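From: Jingyi Mao
To: valtska-teleop list
Date: February 7, 2020
Subject: Re: [valtska-teleop] Bag pickup demos: gripper closes too early in replay

On the replay problem first, then the questions about labeling.

> We have been training on the floor pickup set and the policy closes
> the gripper well above the handles in most rollouts. Loss on the
> gripper channel looks fine. Approach is good, wrist angle is good,
> then it shuts on air and lifts. Is this a calibration problem on
> our arm, or is it in the data? We did not see it with the rigid
> objects (cups, boxes). Also, is there any reason the gripper value
> in the log never reaches zero on a closed grasp? And should we be
> cutting the hesitation before the close or leaving it in?
>
> Chrysikopoulos

It is in the data. I pulled the June subset and compared the commanded gripper value against the measured one. The command leads the measurement by 6 control ticks on the older Zarnport leader handles, and by 3 on the ones with the replaced trigger board. If you train on the command and align it to the image timestamp, the label says "closed" while the fingers in the image are still open. With a cup this does not matter much, because the operator has already stopped moving by the time they squeeze. With a bag they squeeze on the way down. Tied handles are soft and stand up a little, and after a few dozen episodes every operator learns to start closing before the arm has settled. So the lag lands in the part of the motion where height is still changing, and the policy learns a close at the wrong height.

Two ways to deal with it:

1. Train on measured gripper position shifted back by one tick. Simple, and it loses a bit of grip force, since the measured value stops at the contact width.

2. Keep the command as the target, but re-time it per leader handle. The handle serial is in the episode header under leader_id. Old serials get the 6-tick shift, new ones get 3. Episodes with no leader_id should be dropped. There are 722 episodes in the June subset and only a few have the field missing.

I use the second. On our arm the early close is gone from almost all rollouts after retraining, and what remains is a different failure (see below). I have not tried it on yours, so check your own driver delay before you blame the set again.

Zero on a closed grasp: the fingers are not supposed to reach zero. The value is normalized between the stops found at homing, and bunched plastic has thickness. A log that does reach zero on a bag episode most often means the handles slipped out. I filter on that. Anything under 0.02 for more than half a second during the lift gets flagged and someone looks at it. A thin handle pulled flat can also trip the filter, so do not delete on the flag alone.

Hesitation: leave it in, up to a limit. Operators working by remote control have poor depth from a single head view and they use the pause to judge the gap between the fingertips and the knot. If you cut the pause out completely, the joint velocities at the splice are wrong and the policy jerks at that point. I trim pauses longer than two seconds down to one second, and smooth across the cut with the same filter used for the arm joints. Pauses shorter than that stay as recorded.

The remaining failure is on glossy floors. Most of the corridor episodes were recorded on polished tile under ceiling lights, and the bags are white and partly see-through. 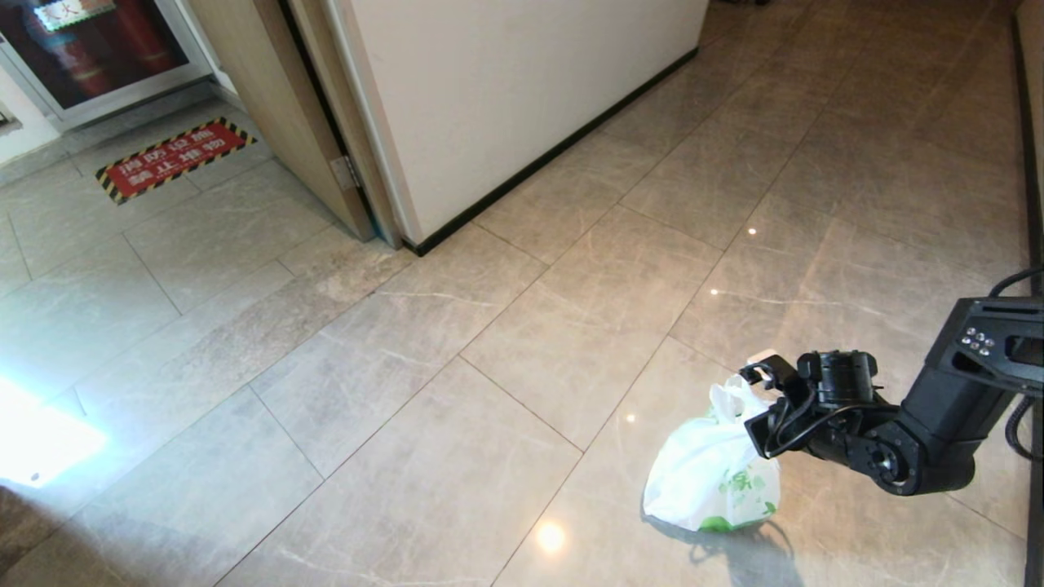 The encoder puts a lot of weight on small bright spots close to the target. When the real bag is faint against the floor, the arm sometimes drifts toward the reflection and corrects late or does not correct. A reflection moves with the camera and the bag does not, so in principle a short frame history should separate them. In practice two frames were not enough and four were. Random highlights pasted on the floor as augmentation also helped, less than I had hoped for. Exposure lock on the head camera helped more than either. Please lock it before the first episode of a session and write the value in the session notes, because the driver does not log it.

For anyone recording new episodes by hand guidance instead of the leader arms: keep your own hand off the last link. Arnadov sent a batch where the guiding hand is in the wrist view for most of the approach, and a policy trained on it waits for the hand. The batch is otherwise clean, so I kept the joint data for the motion prior and left its images out.

Counts after all filters, full floor set: 2,246 episodes kept. The split file is regenerated and the old one will not match, so pull both the index and the split before you rerun. The re-timing script is in tools/retime_gripper.py. It writes to a new column and does not touch the original command.

Still open: whether to record the lift as part of the same episode or start a new one once the bag clears the floor. Heavy bags swing, operators compensate in different ways, and the lift segment is by far the noisiest part of the set. I lean toward splitting. If you have rollouts with the lift trained separately, send numbers.

Jingyi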